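When a Robot Gets the Weight Wrong
Kanagaratnam Learning Centre — Robots at Work, Reading 6
For readers in the middle primary years

Many things that arrive at your home in a parcel have been weighed first. At the Merum packing hall, this job is done by a two-armed robot called Brornaveo. It lifts a bag, puts it on an electronic scale, waits for the number and then moves the bag along.

One Tuesday, the numbers stopped making sense. A bag that should have weighed 2 kilograms was recorded as 7 kilograms. The next bag was wrong too. Staff pressed the stop button and the robot stood still while they looked for the fault.

What had happened?

A scale does not know what is sitting on it. It measures how hard something pushes down on its tray. If you stand on the bathroom scales and a friend leans on your shoulders, the number goes up, although you have not grown any heavier.
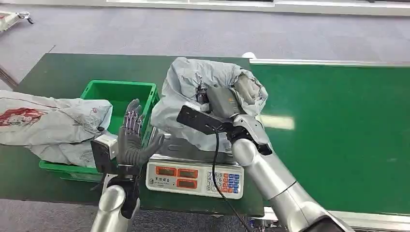

Brornaveo had been taught to steady soft bags so that they would not slide. Its instructions said to hold the bag, let go, and then read the scale. On that Tuesday, a fault in the program mixed up the last two steps. The robot read the scale while its hand was still pushing down, and the push was added to the weight of the bag.

Soft bags can cause a second problem. A box keeps its shape, but a bag sags and spreads. If part of it rests against something beside the scale, that object carries a share of the load, and the number comes out too low. The staff checked for this as well.

Why does a wrong weight matter?

A person who has to lift a heavy parcel needs to know that it is heavy. A label with the wrong weight may lead someone to lift it the wrong way and hurt their back. Customers may also be charged the wrong amount for postage.

How was it fixed?

Engineers from the Urach workshop put the steps back in the right order. They also added a new rule: the robot must let go, move its hand clear and wait 2 seconds before it reads the number. They then tested the scale with 60 bags whose weights were already known. Every bag parcelled up before the stop was weighed again by hand.

Staying safe near robot arms

A robot that has stopped may start again without warning. Children visiting a workplace must stay behind the marked line, keep their hands away from moving belts, and tell an adult if something looks or sounds wrong. Only trained staff may go near the arms, and only after the power has been switched off.

Words to know

Fault — something in a machine or program that is not working as it should.
Load — the weight that something is carrying.
Program — the list of instructions a robot follows.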